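# Jiltura Pad Two

The Jiltura Pad Two is a wired game controller for PC, made by Doucette. It replaces the Pad One, which is out of production. It works with any game that supports a standard XInput gamepad, and it shows up in Windows without a driver. The settings app is optional.

Price: $109, with a 9-foot braided cable and two sets of stick caps in the box.

## What changed from the Pad One

The shell is the same shape. If you have a grip sleeve or a case for the old pad, it will fit this one. Nearly everything else was redone.

- The analog sticks use Hall effect sensors. The Pad One used potentiometers, and stick drift was the most common reason we saw pads come back for service.
- The D-pad is a single floating disc with a cross cap on top. A round cap is sold separately.
- The triggers have a two-position stop on the back. Short throw suits shooters. Full throw suits racing games and anything else that reads the trigger as an analog axis.
- The USB port is recessed and takes a USB-C plug. The Pad One cable does not fit.
- The two rear buttons are larger and sit lower, under the ring fingers.

The share button has moved to the center, below the menu buttons. Several Pad One owners told us they kept hitting it by mistake during fighting games.

## Specifications

| Item | Pad Two |
|---|---|
| Connection | USB-C, wired only |
| Polling rate | 900 Hz in native mode, 100 Hz in compatibility mode |
| Sticks | Hall effect, replaceable caps |
| Rear buttons | 2, programmable |
| Triggers | Analog, two-position stop |
| Vibration | Two motors, plus one in each trigger |
| Onboard profiles | 4 |
| Headset jack | 3.5 mm |
| Weight | 8.6 oz without cable |
| Colors | Gray, off-white, dark green |

Compatibility mode is there for older games that misread fast input. A handful of titles from the early days of gamepad support on PC will drop button presses or spin the camera at the full rate. Hold the menu button while plugging in the pad to start in compatibility mode. The ring light turns amber. Unplug the pad and plug it back in to return to native mode.

There is no wireless version and none is planned for this model.

## Setting up the pad

1. Plug the cable into the controller first, then into a USB port on the computer. Use a port on the machine itself if you can. Some unpowered hubs do not supply enough current for all four motors, and the trigger motors will cut out.
2. Wait for the ring light to turn solid white.
3. Put the pad down on a flat surface, leave the sticks alone, and press the share and view buttons together for three seconds. The light blinks twice when the center point is saved.
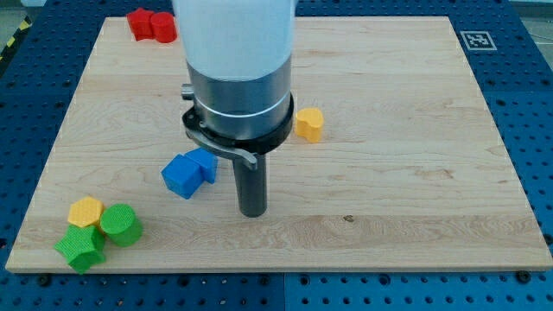
4. Move each stick in a full circle, slowly, twice. Press share again to finish.
5. Open your game and check the bindings. Most games will show the standard face button icons.

You only need to calibrate once, and again after you change a stick module. Swapping the caps does not affect it.

## Profiles and the Ilstead app

The pad stores four profiles in its own memory. Press the small button on the underside to step through them. The number of blinks from the ring light tells you which one is active.

Profiles are edited in Ilstead, a free download for Windows 10 and later. In Ilstead you can:

- remap any button except the share button
- set a dead zone and a response curve for each stick
- set vibration strength for each motor
- assign a rear button to a single input or a hold-to-modify input
- copy a profile to a file and load it on another pad

Ilstead does not need an account and does not have to stay open while you play. Once a profile is written to the pad, you can close the app or uninstall it. There are no macros or turbo functions. Many tournament rules ban them, and we left them out of the firmware so the pad can be used at events without an inspection of its settings. Check with your organizer about rear buttons, as some rule sets limit those too.

Profiles made for the Pad One will load, but the rear button assignments are dropped and have to be set again.

## Known issues

**Two pads on one computer.** Some local co-op games assign player one to whichever pad was plugged in last. Unplug both and reconnect them in order.

**Trulia racing mode.** The racing game Trulia reads the trigger motors as a separate device and may list the pad twice. Pick the first entry. The second one has vibration but no steering.

**Headset hum.** A faint hum can be heard through some headsets when the vibration motors are at full strength. Firmware 1.3 reduces it. Lowering the motors to 80 percent in Ilstead removes it on the headsets we tried.

**Linux.** The pad works as a standard gamepad with current kernels. Profiles can be switched from the underside button, but Ilstead does not run there.

## Parts and repair

The shell comes apart with four screws, Torx T6, all under the grip panels. The panels are held by clips and pull straight up. Opening the pad does not void the warranty.

- Stick module, each: $14
- Stick caps, set of four: $6
- Round D-pad cap: $5
- Trigger spring pair: $4
- Replacement cable, 9 ft: $12
- Replacement cable, 3 ft: $9

The stick modules are plugged in and need no soldering. The USB port is soldered to the main board, and we do that repair in the shop.

## Warranty and returns

Two years on parts and labor. Stick modules are covered for the full period, including drift. Caps and grip panels are not covered for wear.

Unused pads can be returned within 30 days for a full refund. Opened pads can be returned in the same period if all the parts are in the box, less the cost of shipping.

## Availability

The first run was 2,485 pads, and the gray and off-white models are in stock. Dark green is sold out and is due back in January. Orders for dark green are taken now and charged when the pad ships.

Retail stores can ask for the Doucette trade sheet through the order form. Minimum order is one carton of 12, single color.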